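Open day at the Eststead mill – quick notes

Writing this on the bus so forgive the spelling. Yaneth Cusi told me to go to the Eststead open day months ago and I finally did. Free entry, sign your name at the gate, get a paper sticker. Mine fell off in the yard.

Getting there
Bus from Evedlow, the slow one. Get off at the bridge, not at the Eststead stop, which is for the housing. Ten minute walk along the river. Muddy. Parking looked full by mid morning.

The spinning floor
Loud. They hand out ear plugs, take two pairs. Only one line was running, cotton and some kind of blend. Guide was good but you lose half of it under the noise. The mill once had 4000 spindles, there's a painted board with the old figures by the stairs. A lot fewer now. Smell of oil and warm dust, which I liked more than I expected to.

Weaving and knits
Best part. Old looms on one side, kept for show, and the circular knitting machines on the other, doing actual orders. Stood watching the needles for ages. One of the knitters let us feel the difference between a tight gauge and a loose one. Swatches pinned on a rail, each with a ticket number. I wrote down 2782, a gray rib, becuase I want it for a sweater and they might sell it by the yard in January. No promises, she said.

Dye house
Closed. Pump trouble. We looked through the door for a bit and moved on. Shame, it was half the reason I went.

Sports fabrics
Smaller room at the back, mostly mesh and stretch stuff. They make it for Zekham, who do running and cycling gear. Talk was about hole size – too small and it holds the heat, too big and it snags on everything. Had no idea there was so much arguing over holes. Black mesh up close, tiny holes in rows:
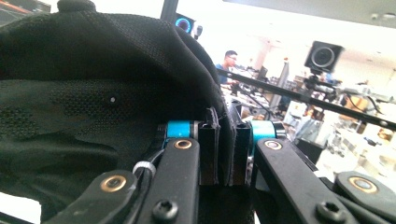

Canteen and shop
Soup and a roll for 5 dollars, decent. Cake gone by two. Shop is one long table of remnants plus tea towels. I got 3 remnants and a bag of buttons. Cash only at the shop, card in the canteen, don't ask me why.

The Carhuamaca room
Upstairs, named after the family who ran the pattern office. Point paper designs in drawers, all hand colored. You can open the drawers yourself. Allow half an hour, I had ten minutes and then teh bus. Going back for that and for the dye house if the pump's fixed.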